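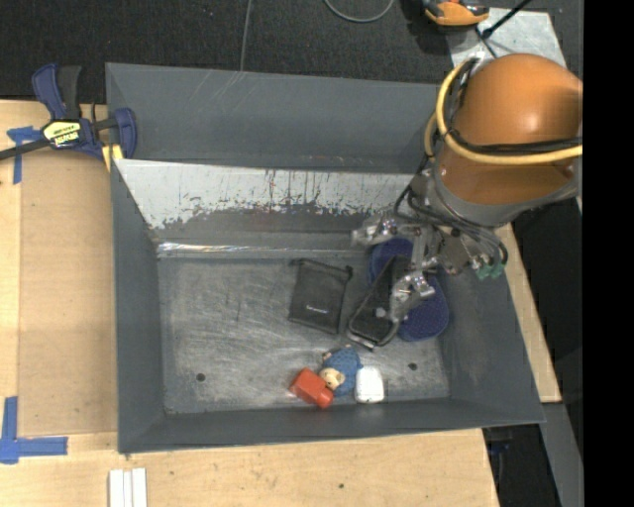
Best way to store dahlia tubers in an unheated garage?
posted by Calloway, 2018-07-01

I know, I know, it's the middle of summer! But mine are just starting to bud and I'm already worrying about winter. Last year I lost 21 tubers to rot, all packed in damp peat. The garage hovers near freezing in the coldest weeks. What do you all use?

Randow
Vermiculite! I switched two winters ago and it's been wonderful. Let the clumps dry for a day or 2 after digging, brush off the soil (don't wash them), and layer them so none are touching. Check once a month and cut out anything mushy. Mine came up so strong this spring I had to give some away. Near freezing is too cold though, so move them against the house wall or wrap the box in an old quilt.

Flosano
plastic wrap works too, never lost one

Broris
Love this topic! Seconding vermiculite, and label everything in September while they're still blooming. I didn't, and spent a whole summer guessing which was my dark red one. Still not sure about the one by the gate.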